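Section 7. Setting up the room

Read this section before you carry anything upstairs. People who read it afterwards tend to carry things twice.

The Fevelent table and the soft seating are meant for a large, plain room with a carpeted floor. They will go in other rooms, in the sense that a piano will go in a bathroom.

7.1 Choosing where the table goes

1. Walk the length of the room with the lights on and the blinds up. Note where the daylight lands. It will move during the day, whatever the site plan says.

2. Put the table where the ceiling panels light it from more than one side. A single panel directly overhead gives everyone the face of a man being questioned about a stolen van.

3. Leave 86 cm clear between the table edge and the nearest wall. Lacey Crabtree measured this with a chair pushed back and a person getting out of it in a hurry.

Note: the clearance is taken from the widest point of the curve. Measuring from anywhere else produces a more encouraging number and a bruised hip.

4. Check the room from table height before you fix the feet. Crouch if you must. Ceiling panels that seemed harmless when you were standing have a way of shining straight into the eyes of anyone sitting down.

The room at Garnenlow has a black ceiling with rectangular light panels, white walls, grey carpet and a row of tall windows down one side. It is a forgiving sort of room and we have used it for the settings in this guide.

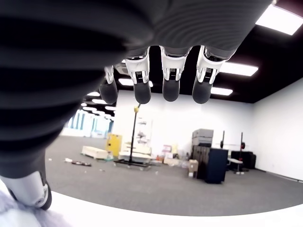 7.2 Levelling on carpet

1. Lower all the feet fully, then raise each by 2 turns.

2. Wait overnight. Carpet sulks under a new weight and then gives in.

3. Level again in the morning. If the table still rocks, find the foot that is standing on a cable.

Caution: do not level the table with folded paper. Gijs Nijs did, and the delivery note was needed later.

7.3 Soft covers and throws

Keep plush covers away from the feet while you are adjusting them. The thread picks up pile and will not give it back. Pale covers show every mark, so wash your hands first, including the one you think is clean.

Spare feet and the long key are in the Fenel bag. Put the key back in it when you finish.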